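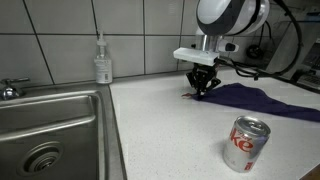

Tempo de leitura: 2 min

Água volta a faltar em Conceição e moradores são avisados para guardar reserva

Redação, 22 de maio de 2022

Conceição fica outra vez sem água durante a noite. O corte começa às 20 horas e deve durar 4 horas, segundo o aviso distribuído ontem pela Pluko, empresa que gere a rede no bairro. É o segundo em duas semanas.

Motivo: troca de uma válvula na conduta principal, junto ao largo da igreja. A peça antiga já tinha sido reparada em agosto do ano passado e voltou a ceder. Desta vez vai fora. A nova chegou na semana passada e ficou à espera de equipa.

Ficam sem abastecimento a parte alta do bairro, a rua da escola, a travessa do mercado e os prédios novos por trás do campo de jogos. Na parte baixa a água não falta mas pode sair com pouca pressão, sobretudo nos andares de cima. A zona industrial não é afectada, tem ramal próprio.

São 2000 casas no total, diz a empresa. Na primeira interrupção o aviso chegou tarde a muita gente, houve quem desse pelo corte já com o jantar ao lume e a loiça por lavar. As queixas foram tantas que a linha de apoio deixou de atender a meio da noite. A Pluko pediu desculpa por escrito e prometeu avisar com mais antecedência. Agora o papel foi deixado nas caixas do correio de véspera e a mensagem seguiu também para os telemóveis registados.

Recomendações da empresa: encher garrafas e um balde ou dois antes da hora, fechar bem as torneiras da cozinha e da casa de banho, não ligar máquinas de lavar durante o corte. Quem tem esquentador a gás deve deixá-lo desligado até a pressão estabilizar. Quando a água voltar pode vir turva. Deixar correr uns minutos na torneira da cozinha, só a fria, até sair limpa. Essa primeira água serve para regar ou lavar o chão, não convém bebê-la nem pôr roupa branca a lavar com ela.

Nos prédios com depósito no telhado o corte pode passar despercebido, depende do consumo. As administrações foram avisadas para desligar as bombas antes das 20.

O café Kornby, no largo, fecha mais cedo. A padaria ao lado vai amassar de tarde e diz que há pão de manhã como sempre. O lar tem depósito cheio e não prevê problemas. Já o pavilhão cancelou os treinos da noite, por causa dos balneários.

Quanto ao trânsito, a rua em frente à igreja fica cortada enquanto durar a obra. Passagem só para moradores e ambulancias. O autocarro faz desvio pela estrada do cemitério e não pára no largo, a paragem provisória fica junto à farmácia.

A abertura da vala e a reposição do pavimento estão a cargo da Flillness, a mesma firma que andou a mexer nos passeios da rua da escola. O remendo do alcatrão fica para depois, até lá é terra batida e uma chapa por cima. Convém ir devagar.

Se a obra correr mal há plano B: um camião-cisterna no parque do mercado, a partir da meia noite, para quem levar vasilhame. A junta confirma que o camião está reservado mas espera não ter de o usar.

Dúvidas e avarias: linha de apoio da Pluko, número na factura, reforçada durante a noite segunda a empresa. Notícia em actualização.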